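Rodau Teaching-by-Demonstration Project
Progress report for February
Prepared for the Irkent small grants office

Where things stand

Last time I wrote to you we had a working arm, a drawer full of markers and not much else. This month we finally got to the part you paid for, showing the arm how to write on a whiteboard and saving every attempt so it can learn from them. We have 121 demonstrations that I'd call usable (more on that word further down), and I'm pretty happy with it!

All of them were done by remote control. I know the proposal said we'd split the work between remote control and moving the arm by hand, and I did try it by hand first. The trouble is that when you push the arm around yourself, you lean on it. The strokes come out too heavy and my elbow ends up in front of one camera or another, so half the recording is sleeve. With the Skinduleck controller I sit back and steer, and the arm feels the board the way it will have to feel it later on when I'm not in the loop.

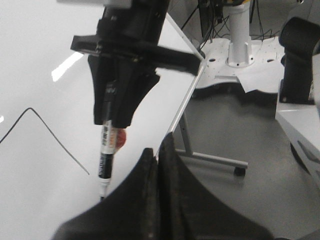 It took me a good while to get the pressure right. Too light and the line skips, too hard and the marker gets shoved up into the grip, and then everything after that is off by a little bit. What helped was slowing down before contact. I come in fast, stop just short, creep until the tip touches, and only then start the stroke. Once I was doing that every time, my throwaway rate dropped a lot, and the recordings look much more alike, so I'm hoping the training will go easier too.

We're sticking to simple shapes for now — straight strokes, corners, and a zigzag that I've gotten weirdly fond of. Corners are the hard ones. You have to change direction without lifting, and my thumb wants to rush it. I'd still like to get to whole letters before the grant runs out, but I don't want to promise you the alphabet.

The board and the lights

Glare was the thing I underestimated. The board is glossy and the ceiling lights land right on it, and from some angles a reflection is brighter than anything we could ever draw. A thin black line running through one of those patches is hard enough for me to see on the monitor, never mind the software. I tried recording with the lights off and the lines went muddy, so that was no good either.

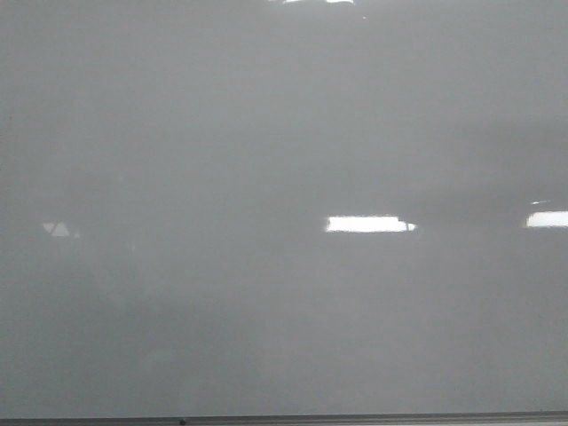
Ceiling lights reflected in the bare panel.

What I've settled on is to leave the room alone and vary where we draw. If the arm only ever sees clean, evenly lit board it'll fall apart the first time somebody moves a lamp, so I'd like it to meet the glare early. I've spread the starting points out as much as the reach allows. If that doesn't do it, I have a quote for a matte board and it would fit inside the money we have left for supplies.

Sorting the recordings

Now, about "usable." I watch every recording back before it goes in the set, and I throw it out if the marker slipped, if I hesitated in the middle of a stroke, or if the line wandered so far that I wouldn't want it copied. I keep the ones where I made a small mistake and fixed it. My first training run on the Dijkstra machine used only the pretty ones, and the arm had no idea what to do once it drifted. It just kept going, very confidently, into the corner of the board. With the recoveries mixed in, it drifts and comes back most of the time.

The other thing I look at is how each recording ends. I used to stop it the second the stroke was finished, and the arm learned to hang there pressing on the board. Now I make myself lift away and pause before I hit stop.
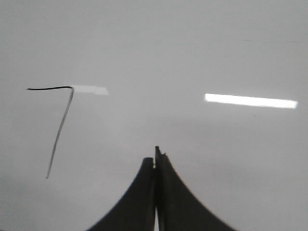 What's next

Two more weeks of recording, mostly corners and curves, and then a second training run with everything in it. I'd like to bring in a second operator as well. Right now the arm is learning my habits, good and bad, and I'd rather it had somebody else's to compare with.

Spending is on track. The only surprise was replacement grip material, which wears faster than I'd planned, and I've moved a little over from travel to cover it. Receipts are in the shared folder with the rest.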